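Subject: Re: [kidlit-reviews] Page counts and reading age for illustrated novels
Date: 2021-06-09
List: Porcombe children's book reviewers

The February message said, in part:

> Can we settle how to record length for heavily illustrated
> novels? The Nundinari catalogue gives pages, Lemivdale gives
> a word count, and our own template has one box for both. Also,
> is the reading age ours or the publisher's?

I have gone through the back file and my answer to the first question is to record both. A page count on its own misleads. The second Atallah paperback has 49 chapters, and 18 of those have no running text at all, only panels with speech balloons. A parent choosing a bedtime book from the page count would expect something much longer.

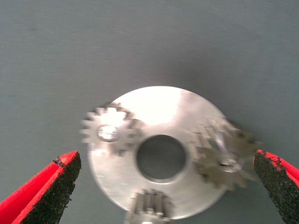
Word counts have the opposite fault. They leave out hand-lettered dialogue, so a diary-format book comes out shorter than it reads. Where the lettering carries the story, I suggest a note in the comments field and no attempt at an estimate.

On reading age, the template should hold the publisher's figure, with ours in the body of the review if we disagree. Mixing the two has made the search filter unreliable - a query for readers under nine currently returns several titles we recommended for Year 7.

Proposed changes to the template:

1. Split "Length" into "Pages" and "Words (publisher)". Leave the second blank if unknown.
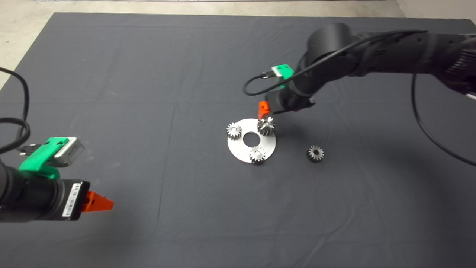

2. Rename "Age" to "Age (publisher)".

3. Add "Format", with a fixed list: prose, illustrated prose, diary, graphic novel, picture book.

4. Keep "Humour" as a tag. It is not a format, although 70 records now treat it as one.

Existing records can stay as they are until someone edits them, apart from those 70, which I can correct in bulk.
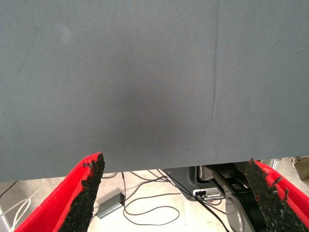
Colour is a separate matter. Some Australian editions print in greyscale where the original was in colour, and our reviews don't always say which edition was read. I would make the ISBN compulsory and leave it at that.

Objections to the list please, not to me directly.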